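1 February 2026
By the Anbridge project desk

Progress to funder, handling rules. 148 of 208 kitchen test runs now logged against the draft safe-reach rule. Rest waiting on Porkness sign-off.
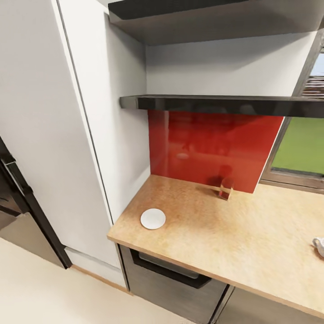
Simulated kitchen, plate and clear cup on the counter

Stop-distance wording still to agree with Griffiths. Two clauses open, both on glass. Will send teh revised text in July.

14 shares | 2 comments

"Is the glass clause public yet?"

"Good to see numbers for once"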